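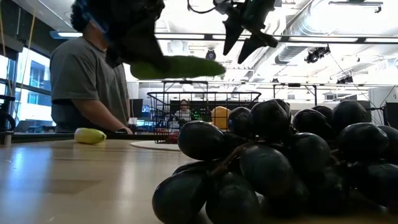
Budapest, 11th September

The annual report of a mid-sized bank usually gives a page to its chief executive and half a line to the person who will replace that executive in an emergency. Shareholders should ask for the reverse. The career of the sitting chief is public already. The identity, mandate and notice period of the stand-in are what determine how the first week of a vacancy will go, and in most reports they are missing.

Moltano is a fair case to work from. The bank has 700 employees and a loan book weighted toward small manufacturers. When its chief executive left in June, the board named Zsófia Vörös, then head of credit risk, as acting head. Her appointment was sound. The paperwork behind it was thin. The bank's signing rules capped her approvals at the level of her old post, and the board had to meet again to raise the cap. For 8 working days, larger credit decisions went to the full board, which had neither the files nor the staff to handle them.

The succession policy in force at the time ran to a single paragraph. It said that the board would "identify suitable candidates in due course." A sentence like that meets a disclosure rule and has no operating content. A usable policy names a post, states the lending and payment limits that transfer with it, and says on what date the arrangement lapses unless renewed. All of this fits on one page and can be published without naming an individual.

The usual objection is that publishing the stand-in's post starts a contest among senior managers. I have sat on the board of Trirner, a leasing company, and I accept that the contest is real. It exists whether or not the policy is printed. Printing it moves the argument to the year before the vacancy, when there is time to have it.

A second objection concerns cost. Misteck, which services payment terminals and has a staff of 70, keeps a deputy for every post with signing power. The deputies sign under their own names for two weeks each year, while the main holder is away. The firm pays a small allowance for this and has kept the practice since 2000. A bank can afford the same.

Pay is the part boards handle worst. An acting chief commonly receives the old salary plus a discretionary bonus set afterward by the people she reports to. This gives her a reason to avoid disagreeing with them in the months when disagreement matters most. The acting rate should be fixed in advance, stated in the policy, and paid from the first day.

Moltano's board has said it will review its rules before the next general meeting. The draft should go to shareholders with the limits filled in.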